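March, late evening

Back in the garage after supper. The plan for tonight was to get the wrist cameras and the head camera all running in the simulator together, before I spend any more money on the real arms. The left shoulder bracket is still on the bench with two bolts in it and it can stay that way until the weekend.

Loaded the kitchen in Gritus a little after seven. It took three tries. The first time the arms came in facing the wall, which was my own fault for leaving an old rotation in the config. The second time it hung while loading textures. I closed everything else on the computer and it came up. I never did get around to picking proper materials for the walls, so they are still the checkered stuff. The countertops I did change last week, to stone, and I am happy with those.

Started with one arm by itself. I wanted to know how low it could go beside a counter without losing sight of everything useful. I drove it down with the sliders and stepped through the camera views one by one, saving a picture whenever I stopped.

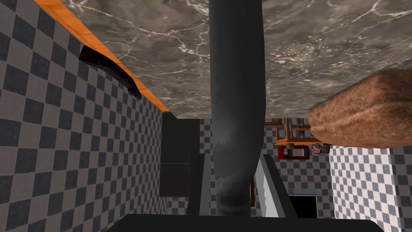
Looking up past the arm at the underside of the marble. Bread at right.

That view tells me two things. The link takes up a lot of the middle, more than I had figured on paper, and from down low the camera mostly gets stone. If I want to use this camera for picking things up off a counter I will have to come at them from higher. I wrote that on the whiteboard under the list for the mount. I may also move the mount out to the side by 26 millimeters, which is as far as the printed plate allows without a new design.

Printed plate number two is in the Bogale filament, the gray. It warped at one corner. I sanded it flat and it fits, but I don't trust it for anything that carries weight. Ordered another roll.

Ate the rest of the pie standing up. Then switched to both arms.

Two arms is where the trouble has been all month. The controller I wrote for Brarkix treats them as one long list of joints, and if I get the order wrong the right arm does what the left arm was told. I had that happen again tonight on the first command. Fixed it by naming every joint in full and throwing out the numbered list. It is more typing but I can read it. I should have done it that way in the fall.

After that I brought the left gripper in over the island and left the right one out over the floor, so they would have no chance of meeting. I set the frying pan and the pink bottle as the first two targets, in that order, with the loaf as the third.

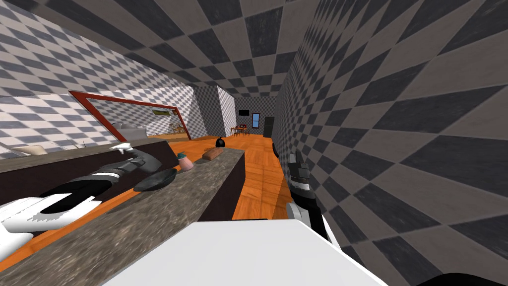
The step time is still a worry. With both arms loaded the simulator runs at 30 frames a second if nothing is touching anything, and it drops as soon as there is contact. I turned off the mirror reflection for ten minutes to see if that was the cause. It made no difference I could see, so I turned it back on. Next suspect is the collision mesh on the pan, which I downloaded and never cleaned up. It has far more faces than a pan needs. I will try making a simple one out of a disc and a box.

Also need to sort out the logging. The Wedo recorder writes a line for every joint on every step and fills up the disk. I set it to keep the last 1,000 steps and drop the rest. That is plenty for finding out why something went wrong, and I can always raise it.

Last job was checking that the gripper opens to the width I typed in. The real fingers measure 98 millimeters apart at full open, taken with the calipers at the tips. I put the same number in the model file, sent the open command, and looked through the camera at the wrist.
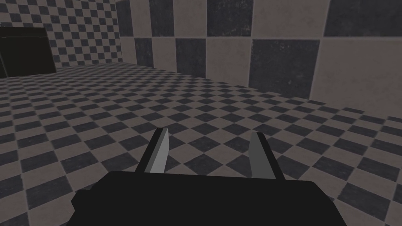

Gripper open, nothing between the fingers. Tile floor and walls beyond.

I still have to compare the gap against the calipers properly, with a block of known size in there. The left finger looks a little longer than the right from this angle. It may be the camera sitting off center. I will measure the model before I go changing anything.

Saved the config under a new name this time and copied it to the other drive. Shut down at twenty to eleven. The space heater is getting noisy and smells of dust, so that needs a cleaning before tomorrow.

For tomorrow: simple mesh for the pan, block test on the gripper, look for the longer M4 bolts in the coffee can. If they are not there I will have to go to the hardware store before work.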